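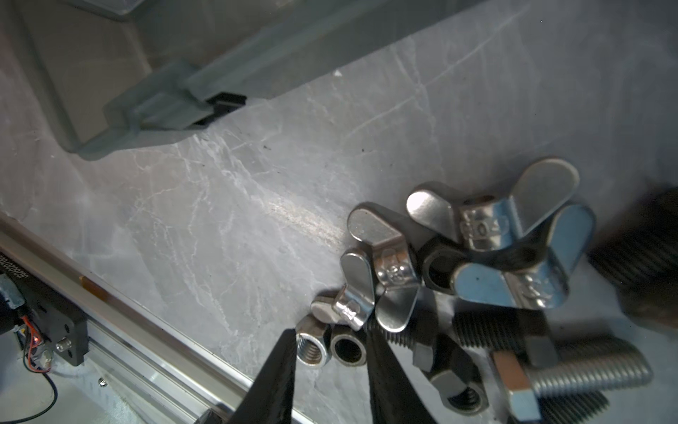 Papers > Open drafts > Sorting and memory

3.2 What people did with the mixed pile

I went in expecting folks to sort by size. Most of them went for color first! Bongani Maluleke (who ran the February sessions with me at Greltach) had bet me lunch on this, and I paid up.

Figure 2. Bolts and nuts in a pile, with a shiny silver hex nut beside a dark one.

We had 20 people, and each got 90 seconds with the pile before we covered it and asked what they remembered. The shiny pieces came up again and again, even from people who couldn't tell us a thing about the threads. I'd love to call that a memory effect, but I think a lot of it is just where the eye lands first, and our setup can't pull the two apart. Bošković's grouping score (see 2.4) didn't help much either. It rewards tidy piles, and our best rememberers made a mess.

One person talked out loud the whole time and named the pieces after her cousins. I left her in.

Comments

Albertina Caldeira: Did the talker do better than the rest?
Grarnance: Same color thing happens with my button jar.

Recent items
Sokora word lists, revised
Section 3.3: Sorting with a time limit
Why we dropped the second recall test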